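Re: how many demos before it's worth training?

kcropper
We're collecting two-arm episodes at Plerkisholm, all teleoperated. Task is the closed briefcase: right gripper goes to the handle, left one steadies the back corner. We have 200 so far. Do I train now or carry on?

allov
Train now. A bad policy at 200 tells you more than a good guess.

kcropper
Fair. My worry is that the case has been in much the same place each time. I've started turning it a bit between episodes.

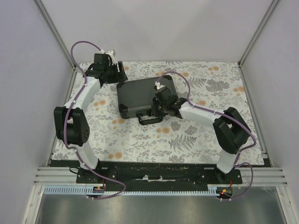 I also leave the flowery cloth on throughout. Changing it as well seemed like too much at once.

Urrego
I'd disagree with that. Change the cloth early. Ours learned the pattern and fell apart on a plain table. We had over 3,075 episodes by then and had to redo a lot.

allov
Depends on the cameras. Ours coped fine with 2 cloths.

Urrego
Maybe, but it's cheap to do. Swap every 20 episodes and write down which is which.

cindier
Keep the failed grabs too, just label them.

kcropper
I've been deleting those. Will stop. Training tonight on what we have, cloth swap after that.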